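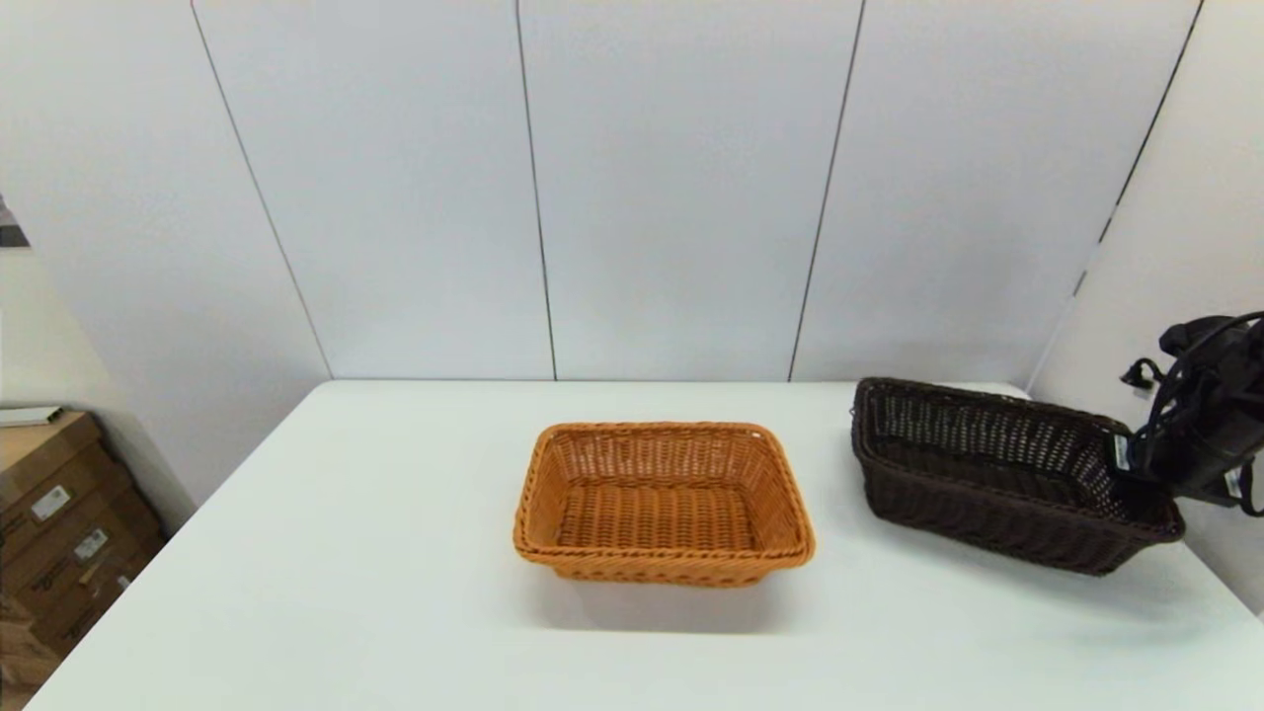
Paniers en osier tressé sur table blanche.

Bonjour à toutes et à tous,

Vous avez été si nombreuses à m'écrire au sujet du lin que je lui consacre ma rubrique, et tant pis pour les ceintures, qui attendront bien septembre ! Le lin, je l'ai longtemps boudé. Ma mère en portait des robes droites qu'elle repassait tôt le matin, les fenêtres ouvertes, et qui étaient froissées avant même qu'elle ait fini son café. J'en avais gardé l'idée d'un tissu ingrat, réservé aux gens patients (je ne le suis pas du tout, mes proches vous le confirmeront).

Et puis l'été dernier, Müzeyyen Erdem, qui tient la boutique Dursun à deux pas de la halle, m'a mis d'autorité dans les mains un pantalon large couleur sable, taille élastiquée dans le dos, plate devant. Je l'ai porté presque tous les jours, avec un tee-shirt marine, avec une vieille chemise à rayures de mon mari, et même pour un baptême, sous une tunique ivoire et avec de jolies sandales. Il se froisse, bien sûr ! Mais ces plis souples lui vont bien, et je ne sors plus jamais le fer pour lui.

Si vous hésitez encore, commencez par le poids de l'étoffe. Un lin de 200 grammes au mètre carré tombe bien en pantalon et ne laisse rien deviner de ce qu'on porte dessous, alors qu'une blouse sera plus agréable dans un tissu nettement plus fin. Touchez-le, froissez-en un coin dans la paume, regardez comment il se remet. Prenez aussi le temps de vous asseoir dans la cabine, car le lin ne s'étire guère et une coupe trop juste aux hanches devient pénible dès le dessert.

Pour l'entretien, je m'en remets à Firdevs Tuncer, notre couturière, qui lave tout le sien à trente degrés, essorage doux, puis le secoue énergiquement avant de l'étendre sur cintre. Elle déconseille l'adoucissant. Elle conseille aussi de laver le pantalon une première fois avant de faire l'ourlet, et là je parle d'expérience : le mien a remonté de deux bons centimètres, et j'ai passé une semaine à prétendre que c'était la mode.

Côté couleurs, j'ai un faible pour le vert sauge et la terre cuite, qui réveillent un teint fatigué bien mieux que le beige de la tête aux pieds. La nouvelle ligne Fallberg propose les deux, en veste sans col à quatre poches, et Müzeyyen en a reçu jusqu'à la taille 52.

L'après-midi d'essayage aura lieu le 17 juin 2026 à la boutique, à partir de quatorze heures. Firdevs sera là avec ses épingles pour les ourlets, et il y aura du thé glacé à la menthe. Venez avec le haut que vous n'arrivez jamais à assortir, on lui trouvera bien un compagnon !

Je vous embrasse, et à très vite.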